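Skiltska 見学会の写真ページ

11月に、Skiltska の見学会へ行ってきました。ロボットが物をつかんで片づける仕事を、近くで見せてもらえる日です。私は日本語で長い文章を書くことがまだ得意ではありませんので、このページの文は短くしました。まちがいがありましたら、どうぞお許しください。

会場は駅からバスで11分の、古い倉庫を直した建物です。受付で名札をもらい、上着をあずけて、靴にカバーをつけました。カバーは少し大きくて、歩くと音がします。午前の組と午後の組があり、私は午後の組に入りました。

はじめの説明

最初に、小さい部屋で説明を聞きました。Skiltska は、食堂や催し物のあとに残る物を分ける作業を、機械にまかせる研究をしています。使った食器、袋、包みのシートなど、形が決まっていない物が多いので、普通の工場のロボットより難しいそうです。説明の資料には、練習でつかんだ回数が2850回と書いてありました。その回数が多いのか少ないのか、私にはわかりませんでしたが、となりの席の人は「まだ少ないですね」と言っていました。

つかむ作業の見学

つぎに作業の部屋へ移りました。見学者は黄色い線の外側に立ちます。腕を動かすソフトウェアは Altov という名前で、係の方が画面を見せながら、ゆっくり説明してくださいました。手首のところに小さいカメラがあり、ロボットはその映像を使って、次にどこへ指を入れるかを決めます。
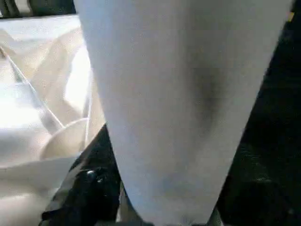
係の方の話では、いちばん困るのは光だそうです。透明な物や白い物は、照明が当たると形がわからなくなります。黒くてつやのある物も、同じように難しいと聞きました。人間の目には簡単に見える物でも、機械には別の問題があるのだと、よくわかりました。照明の高さを変えたり、向きを変えたりして、毎週ためしているとのことです。

指の材料についても質問が出ました。かたい材料は長く使えますが、うすい物をつかむときにすべりやすくなります。やわらかい材料はすべりにくいけれども、よごれがつきやすく、ときどきふかなければなりません。どちらを選ぶかは、仕事の内容で変わるという答えでした。ふくときに使う液まで質問した方がいて、係の方は少し笑いながら、ていねいに教えてくださいました。

つかむ力の調整は、Cropper という道具で行います。これは力の強さをグラフで見せるプログラムで、見学者もつまみを一つ動かすことができました。私は弱いほうへ動かしすぎて、練習用のスポンジを落としてしまいました。はずかしかったですが、後ろの子どもたちがとても喜んでくれました。

分けたあとの計算

となりの机では、Onetti という記録のしくみを見ました。つかんだ物の種類と、かかった時間が、一つずつ表に入っていきます。前の月の試験では、1000回のうち94回やり直しがあったそうです。やり直しの理由も表に書いてあり、「二枚いっしょにつかんだ」という行が何度も出てきました。私も洗濯物をたたむとき、同じことをよくします。

表の文字は小さくて、後ろの列からは読みにくかったです。次の見学会では、大きい画面を使っていただけると、うれしいと思います。

質問の時間

最後に質問の時間がありました。ある方が「ロボットは一日中動いていますか」と聞きました。夜は止めて、朝に点検をしてから動かすという答えです。点検では、指のねじとケーブルを見て、カメラのレンズをふきます。私は、ぬれた物もつかめるかどうかを聞きました。今はかわいた物だけで練習していて、ぬれた物は来年からの計画だそうです。

見学のあと

出口のところに、お茶と小さいお菓子がありました。アンケートは紙一枚で、うらにも質問があります。私はうらに気がつかないで出してしまい、あとでもう一度書かせてもらいました。

これから行く方のために、少し書いておきます。作業の部屋は寒いので、上着はあずけないほうがいいです。写真をとってもよい場所は、床に青いしるしがあります。バスは夕方になると少なくなりますから、帰りの時刻を先に調べてください。

説明してくださったみなさま、ありがとうございました。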